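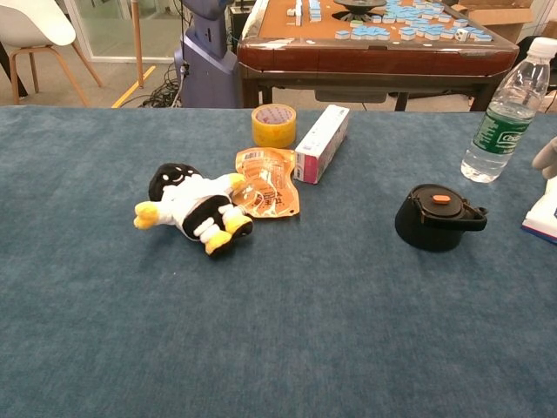
The Kaltlow gripper hand costs $179 a finger set to replace, and I am now on my second set, so this review is mostly about why. I bought the hand for tabletop sorting practice: mixed household things on a cloth, picked up and put in a bin. Hard, regular shapes gave it no trouble in the first week. The plush penguin and the crinkled orange snack packet beside it are the sort of pair that brought on the fault. When soft fabric gives under the fingertips, the force reading stays low and the controller keeps closing. It should stop at the limit you set. Mine went past it 12 times in 40 grasps, and on the last one a finger tendon let go.

The safety side bothers me more. The stop button cuts the arm but leaves the hand clamped for four seconds. If that were your thumb, four seconds is a long time. Evaristo Salinas at Pramex, where I bought it, confirmed the delay is in the firmware and said a fix was due in July.

Good points: quiet, light, grey covers wipe clean, spare parts arrived quickly. The manual is poor and the colour coding on the cables doesn't match it.

Two stars. I'll revise that if the update works. Until then, set the closing speed to its lowest and keep your hands off the table while it's powered.

Marama Cosgrove, 4 Mar 2023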